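What the thin film is telling you: a conversation on produce bags

Rirkard supplies film carrier bags to greengrocers and small grocery chains, mostly printed, mostly low gauge. The company's product technologist agreed to talk on condition that the conversation stay on film behaviour and leave pricing alone. We met in July at the Plaltetti produce market, at a trestle behind the loading dock, where the technologist spends two mornings a month looking at how bags are filled, tied and carried.

The first subject was gauge. Most complaints that reach Rirkard concern splitting, and the technologist is sceptical of the usual diagnosis.

"People assume the film is too thin. Sometimes it is. More often the load is bearing on one point, a pineapple crown or the corner of a punnet, and you could go up a grade without changing the outcome. I ask for the failed bag. If the tear starts at the side seal, that's our problem. If it starts in the middle of a panel, I want to know what was inside."

The order book bears this out to a degree. Of the last 23 returns that came with the bag attached, the technologist classed two as seal faults. The rest were punctures, or handles that had stretched and let go.

Handles took up a good part of the morning. The company's position is that a vest-style bag should be closed by its own handles, without tape or a clip, and that the closing method affects service life more than shoppers expect.

"A single crossing of the handles, drawn down until it touches the goods, is adequate for fruit. A second pass locks it. What you don't want is a hard knot pulled tight against a full load, because the film necks down at the knot. It goes narrow and stiff, and the colour changes. On a pale green you can see it easily, the gathered section reads darker."

Is the colour change a sign of damage?

"No. Gathered film is several layers deep, so you're looking through more pigment. Stretch whitening is a different thing. It's a milky line, and it stays when you open the film out flat."

Colour and print are the other half of the job. Pastel film is specified by the fruit trade for a practical reason: the goods remain partly legible through the wall of the bag, and a warm-coloured fruit shows particularly well.
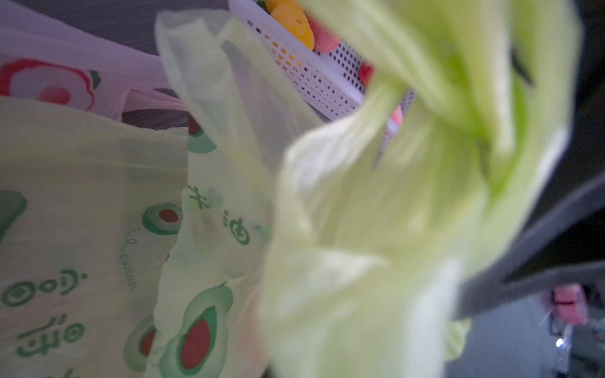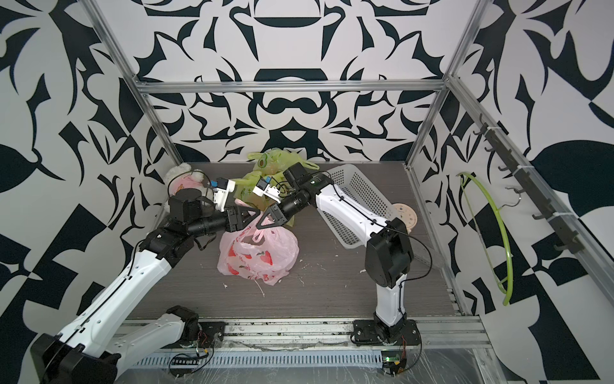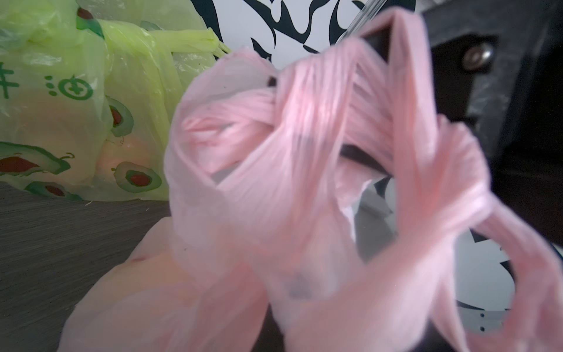
Pale green avocado print and tied handles; a round orange fruit shows through the yellow-green film in the last picture.

Print coverage is kept low on bags of this type. Scattered motifs and a line of lettering leave most of the panel clear, and the technologist prefers them to a solid block of ink.

"Ink doesn't stretch at the same rate as the film. With a solid panel, you get cracking along the creases. With an outline drawing and a spot colour for the pit, the creases fall between the printed areas most of the time. Lettering is the weak point. Script with joined strokes looks smeared once the bag is crumpled, even when the registration is perfect. Customers ring up and say the printing has run. I ask them to smooth it out on the counter, and the call is usually over."

Multilingual artwork is increasingly common on fruit bags. Rirkard treats each script as a separate proofing job, with its own minimum stroke width, and will not shrink a line of text to fit a repeat.

The minimum run for custom artwork is 2000 bags. Smaller shops generally take a stock design and share it, so the same print can turn up at unrelated counters across a suburb. The Grewal greengrocery at the northern end of the market has used one stock pattern for two years and has declined every offer to change it.

We finished on storage. Flat-packed film blocks, meaning the layers cling together, if cartons are stacked in a hot shed through summer. The technologist recommends opening a carton in the shade and fanning the stack before it goes on the hook. The company sells a wire dispenser, the Giko, which holds the stack by its tabs and takes one bag off at a time.

And at home, once the shopping is in?

"Untie it, don't cut it. Loosen the outer pass first and push the film back through the crossing. If the body is sound, the bag has another trip in it. Fold it with the air out and keep it somewhere dark, as sunlight embrittles untreated film."

The next set of load trials, on bags tied with one pass and with two, is scheduled before the stone fruit season.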